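Get the Round One

My sister is moving to a new apartment over in Werdale and wants to know what kind of table to buy, and I have been so annoying about it that she stopped answering my texts. So I'm putting it all here, where I can go on as long as I like.

Buy a round table. Buy it even if the room is a rectangle (the room is always a rectangle). Buy it used, buy it scratched, put newspaper all over it when you're doing something messy, and then keep it until you die.

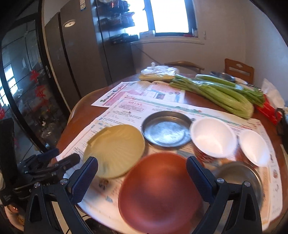
Newspaper down, terracotta-colored plate out. 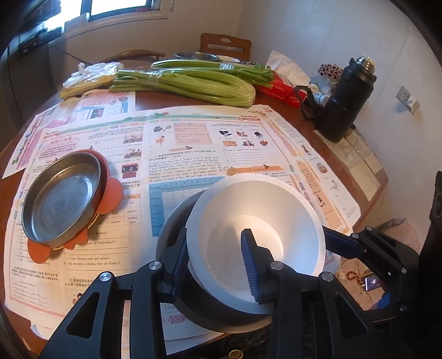

The long table has had its turn

I grew up with a long table. It was a Hasholm, the model everybody's parents in Ledow seemed to have, with the leaves that lived in the hall closet and fell on you when you went for a coat. My father sat at one end and my mother sat at the other, near the kitchen, and the rest of us filled in the sides according to an order that had been settled before I was old enough to vote on it. I was in the middle on the window side for my entire childhood. I can tell you a great deal about the left ear of one brother and the right ear of the other. Their faces I picked up later, from photographs.

If you were in the middle you got two conversations, one from each end, and you belonged to neither. At Thanksgiving it was worse, with the leaves in and the card table stuck on the end an inch lower than everything else, so that there was a sort of cliff. Gravy was always at the other end. You'd ask for it and it would start moving toward you, person by person, and each person would help themselves on the way, and by the time it reached me it was a smear.

People talk about long tables like they're the generous choice. Look at any magazine in November, it's a forty-foot plank in a field with candles down the middle. Who is having a good time at that table? You can talk to the person on your left, the person on your right, and the three across from you if they lean in. If you drew a dull one, that's your whole night. You can hear the fun part happening way down past the flowers, and all you can do is smile in that direction.

Everybody gets the same seat

I bought my round table from a couple on Rocha Street who were downsizing, and I paid 30 dollars plus a promise to carry it out myself. It's 51 inches across. It had a burn mark and a wobble, and I fixed the wobble. I've had it for 17 years now and I've had strong feelings about it for pretty much all of them.

The first thing I noticed was that guests stopped asking where to sit! They just sat. With a long table there's that awful shuffle where everyone stands behind a chair with a drink in their hand, being polite, and the two ends stay empty until somebody is told to take one. An end is a job. You have to carve, or make a toast, or at least look like you're in charge of the evening. At a round table you pull out whatever's closest and that's it, you're in.

And then there's the talking. One conversation, mostly, with everybody in it. Sometimes it splits into two for a while and then somebody hears something good from across the way and it folds back together. You can see every face without leaning. When my uncle starts in on property taxes, I can catch my aunt's eye directly, which has saved more than one holiday.

I will also say (and I know this sounds like a stretch) that it's better for arguments. We've had some real ones at that table. There was a February a few years back when my family needed to decide what to do about my grandmother's house, and we did it in my kitchen over chili, and it got loud. But there weren't any sides. When you've got half the family lined up facing the other half, with the food running down the middle like a border, it starts to feel like a hearing. Going around in a circle, the person you were mad at was also the person handing you the cornbread.

What people say against it

Okay, the complaints. I've heard them all, and a couple are fair.

"It wastes space." Yes, some. A round table won't go flat against a wall, and the corners of the room end up with nothing in them. I'd ask what you were planning to do in the corners. In my experience the corner of a dining room holds a plant that isn't doing well. And you get some of it back in bruises. I haven't walked my hip into a table since I moved in, and I used to have a permanent mark at exactly Hasholm height. If you have small children, you already know about corners. They run right at them.

"You can't fit a crowd." You can fit more than you think, provided your table stands on one center post and doesn't have legs at the edge. This matters! Check underneath before you hand over any money. With a post you can always squeeze one more in, everybody scoots a little, and the squeeze gets shared all the way around. With four legs somebody ends up straddling one through the whole meal and they will be too nice to mention it.

"The middle is too far to reach." This one's fair, on the big ones. Once a table gets much past mine you have a sort of no-man's-land in the center where the salt goes to live, and you have to half stand up to get at anything. Hotels do this at weddings. They give you an enormous round table with a tower of flowers in the middle so you can't see across it either, and then people go home saying they hate round tables. I don't count those. If you have to raise your voice to reach the other side, the table's too big, and you should get a smaller one and invite fewer people, or eat in shifts like we do at Easter.

"Tablecloths are a pain." They are. I've given up on them. For company I use nothing, and for crabs or pumpkin carving or anything with glue, newspaper. We still get the paper, partly out of habit and partly for this. I like how it looks, all overlapping and hanging off the side, and everybody ends up reading bits of it upside down between bites, and somebody always finds a recipe or a horoscope and has to share it. When you're done you roll the whole mess up from one side and it goes out the door.

It's a desk too, and everything else

My other argument is for all the hours when there's no food on it. We eat for maybe 30 minutes a night. The rest of the time that table is where taxes get done, where the puzzle sits for weeks until one of us gives in and eats around it, where homework gets spread out along with whatever's in the backpack. A rectangle sorts people into lanes. You've got your stretch, I've got mine, and heaven help you if your elbow comes over. With a round one nobody can really say where their part stops, so things drift into each other. My coffee ends up by your spelling list. I end up reading the spelling list. I end up helping, a little, which I would not have done from the far end of a plank.

I'm aware there are people with a proper home office and a breakfast nook and an island with stools, and for them a dining table is something you dust. Fine. Most of us have one table. If you only get one, it should be the kind that puts you in front of the people you live with, even on the nights you'd just as soon look at the wall. Those are probably the nights it does the most good, though I can't prove that.

I also think stools at an island are a terrible way to eat, everybody in a row like pigeons, looking at the stove. That's another essay.

So, to my sister

Measure the room, then leave enough space behind the chairs for a person carrying something hot. Look underneath for the center post. Push down on the edge, hard, and see if the other side comes up. Ignore scratches. Ignore the finish, you can redo the finish. If the chairs that come with it are ugly, take them anyway and swap them out one by one, they don't have to match, mine never have.

And please don't let Mom give you the Hasholm. She's been trying to get it out of the garage for years and she's going to offer it to you the minute you sign the lease, leaves and all. Say thank you and tell her it won't fit up the stairs. I already told her it wouldn't fit up mine, and I live on the ground floor.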